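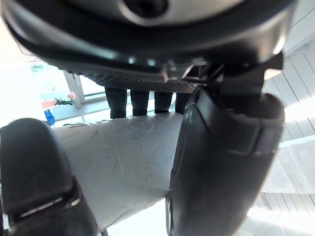

Four fingers and a quota

27 January 2020

Management at Flundham has named the new arm Altero, and we've all been asked to use the name. I've been calling it the arm.

The pitch in August was that it would take the dull part of packing and leave us the interesting part. I've packed at Flundham for years and I'm still waiting to hear which part was interesting. Our target used to be 60 boxes an hour per bench. The slide from Mumitz, who sold us the thing, says 100. It doesn't say who fixes a bad grip, but I can tell you it's Erasto Rashidi, who now spends his shift watching black fingers and pressing reset.

The pale surface under it is already covered in curved scratches. There's a pink flower by the window, and I like that more than the slide.

Morena Sartori asked at the meeting whether hours would be cut. She was told they would be "rebalanced" — a word I've heard before, at Mutiso, and I was out of there by spring. I asked for it in writing. So far I've had a link to a training video.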